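Porley Shorts Listings: README

Last updated: April
Shared 17 times | 13 comments

What it is

Programme listings for short films shown at the Porley festival and the two that swap films with it, Bruvov and Hernik. Typed up from printed brochures, mostly. One row per screening, so a film that played all three towns is in there three times, on purpose. If you want one row per film use films.csv.

267 films, 320 screenings. Those are the counts after the clean-up, the old version had duplicates from the Bruvov late-night strand, which got printed in both the main brochure and its own leaflet. If you have an older copy please bin it.

Files

screenings.csv - the main one. Town, venue, programme title, slot, film id.
films.csv - title, original title, director, country, running time, language.
programmes.csv - the title each block of shorts went out under, plus the blurb where there was one.
notes.txt - things I couldn't fit in a column. Read it before emailing me.

All UTF-8, comma separated, quotes round anything with a comma in it. Excel will mangle the Czech and Hungarian accents if you double click. Import it properly (Data, From Text) and it's fine.

Columns that need explaining

slot: morning, afternoon, evening, late. Brochures gave real times but they changed so often on the day that I don't trust them. The printed time is in slot_printed if you really want it.

country: as printed. Co-productions have the countries split with a semicolon in the order the brochure had them. Bruvov puts the majority country first, Hernik goes alphabetical, Porley does whatever it felt like. So don't take the first one as the main producer.

running_time: minutes, rounded up. Hernik counts the credits, Porley doesn't always. Where two brochures disagree I kept the longer one and put a y in rt_conflict.

premiere: this is a claim, not a fact. World, international, national, or blank. Two films are down as a world premiere in different towns in the same season. I left both. Would love to know who was right.

competition: y, n, or blank. Blank means the brochure doesn't say, it does not mean n. People keep treating it as n and then writing that Porley had hardly any competition titles in the early editions. It did, they just didn't print it.

director: surname first. Duos joined with a plus sign. Collectives left as written.

Where it came from

Brochures from the Porley office cupboard, a box of Hernik ones from Abbas Nouri (thank you again, and sorry about how long I've had the box), Bruvov scans off their old site before it went down. Gulyás did the Hungarian titles and corrected a load of my typing. Any accents still wrong are mine not theirs.

Typed by hand. Tried text recognition on the Bruvov scans, hopeless, the brochure is yellow on orange.

What's missing

- One full Hernik edition. No brochure turned up. Rows would go between the two blocks marked in notes.txt.
- Cancelled screenings. Brochures were printed before anyone cancelled. If a print got stuck at the border it's still in here as shown.
- Student blocks at Bruvov. Listed as one line, "student films", no titles. I've put them in programmes.csv with no films attached.
- Audience numbers. Never had them, please stop asking!
- Prizes. Maybe later. There's a pile of jury sheets but the handwriting is awful.

Known problems

Some directors are in under two spellings. I've merged the ones I was sure of. If a name came through Cyrillic there may be a second version lurking, so search on part of the surname.

Original title is sometimes the English title again, where the brochure only gave English. No way to tell those apart from films that really do have an English title, sorry. Should of flagged it at the start.

The animation tag is patchy. Hernik had a separate animation strand so everything in it is tagged. The others only if the blurb says so. Don't compare towns on this one, you'll get nonsense.

Films with "Untitled" as the title are really called that, not missing data.

What it's ok for

Looking up where a short played. Following a director round the three towns. Seeing how programme titles got sillier over time. Checking your own festival's brochure against someone elses.

Not ok for: anything about how popular a film was, or what got rejected. Submissions aren't in here and never will be, those were private.

Use and credit

Free to use, say where you got it. "Porley Shorts Listings" is enough. If you put it in a paper or a programme note send me a copy, I like to see them. Blurbs in programmes.csv belong to whoever wrote them for the brochures, quote a line or two but don't republish the lot.

Corrections

Send film id, the column, what it should be, and how you know. A photo of the page is best. "I was there" is also fine, but say so and I'll mark it in notes. I do them in batches so don't expect it the same week.

Still to do: prizes, the missing Hernik edition, a proper id for directors, a sort of the venue names (the Porley town hall is in under at least two).

Comments

teapot_reels
Used this to plan a retrospective block, saved me days. The rt_conflict column is a godsend, we were over by a whole film.

Gulyás
There is still one long ő printed as õ in films.csv, in the evening block from Hernik. I will send the id.

hollowaylane
Any chance of a version with the late-night strand on its own? Not urgent.
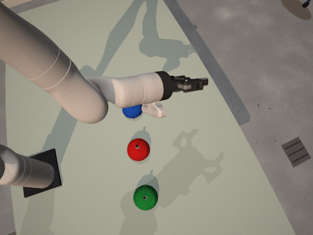

Abbas Nouri
Keep the box as long as you like. On the double world premiere, I'm fairly sure Hernik had it first, the director came over for it and did a talk afterwards in the foyer. Bruvov would have gone to print before they heard. I'll look for the talk leaflet, it might be in with my tickets.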